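The Year of the Sourdough Ledger

9/16/19

I have been keeping a notebook about bread since January. It began as a way of finding out why my loaves came out flat and has become, by slow degrees, the longest thing I have ever written. It is also by some distance the dullest. My sister picked it up off the worktop last month, read two pages standing up and put it down again with the face she uses for other people's holiday photographs.

The notebook was Ermanno Morelli's idea. Ermanno ran the evening class I took over the winter, in the back of a bakery called Baltari where the ovens had been on since four in the morning and everybody taught, learned and sweated in short sleeves. He had a low opinion of recipes. A recipe, he told us, was a letter from someone who had never met your kitchen. You had to write your own back. So we all went home and wrote down the flour, the water, the salt, the temperature of the room and what the dough looked like at bedtime, and most of the class gave this up inside a fortnight and went on to make perfectly nice bread.

I did not give it up. I am a person who once kept every bus ticket from a year of commuting, for no purpose I could name then or now.

The early entries are full of hope. "Promising!" I wrote under a loaf that I remember very well, which could have been used to hold a fire door. A few pages on there is "dense but good flavour", which I now know to be what people say when a loaf is dense. Then comes a run of entries with no adjectives at all, only numbers, and that was February and I would like to move on from it.

What I had wrong, for those who are here about their own flat loaves, was nearly everything to do with time. The recipe on the back of the Museck flour bag said to leave the dough four hours. My kitchen faces north and has a door that doesn't shut. Four hours in there is nothing. The dough had barely taken its coat off. I left one overnight by accident, having gone to bed in a temper, and in the morning it had doubled and was leaning against the cloth like something that wanted letting out. Best loaf I had made. The entry reads "14 hrs (forgot)".

After that I got interested in forgetting, and tried to do it on purpose, which is harder than it sounds. If you set out to ignore a bowl of dough you will look at it every ten minutes. I took to leaving the house. I have walked a good deal of the canal this year on account of fermentation, and have become a familiar sight to a heron. 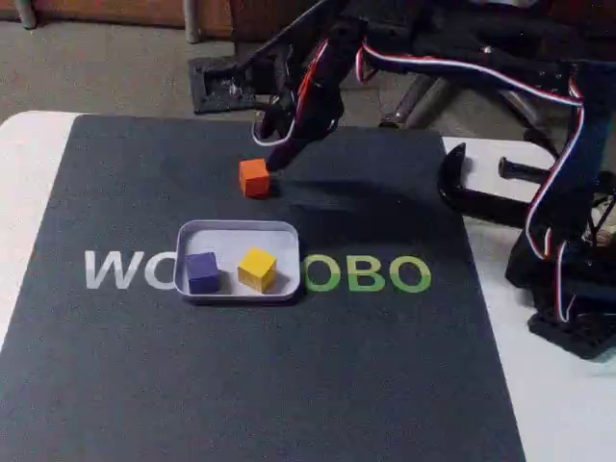 The starter is a separate matter and has its own section at the back. I was given it by Seraina Pichler, from the class, in a jam jar with a label that said only "do not lend". She had kept hers going through two house moves and a divorce and spoke of it with more warmth than she did of the husband. Mine has had an easier life. It has been fed on time except for one week in the summer when I was in Wales, and when I came home there was a grey liquid on top and a smell like nail varnish. I wrote to Seraina in a panic. She wrote back "pour it off and stop fussing", and that was the whole of her reply.

I poured it off. It was fine. I have fussed slightly less.

There is a particular kind of bread person online who will tell you that none of this works without the right equipment, and I did go through a phase of believing him. I own a Voyle proving basket, which leaves handsome rings on the crust and a fine dust of rice flour in every drawer I own. I own a blade on a stick for slashing the top. I had it in my head that I wanted a proper lidded iron pot as well, and got as far as having one in my hands in the shop, where I discovered that I could not comfortably lift it with the lid on, let alone with the lid on and the whole thing at oven heat. I put it back and bought a cake tin, which I turn upside down over the dough. It does the job and rattles.

The blade I have mixed feelings about. Everyone does those wheat-ear patterns now. I tried one in the spring and it opened in the oven into something like a road accident. One cut, off centre, quickly, before you have time to think about it. That is all I do these days, and the notebook has a small drawing of where it should go, which I look at every single time as if it might have changed.

I counted up the entries last night, in place of doing my tax: 164 loaves. Most of them went to me, a fair few to the neighbours on the left, and none to the neighbours on the right, who are off wheat and have been very gracious about the smell. Two went to the ducks, and I am told you shouldn't.

The notebook has six blank pages left. I have been to look at a new one, with a harder cover, and I have also been telling myself that I surely know enough by now to stop writing it all down. Then on the last bake I skipped the entry, just to see how it felt, and of course it was a lovely loaf, open and glossy with a crust that crackled on the rack, and I haven't the faintest idea what I did.

The new notebook is green.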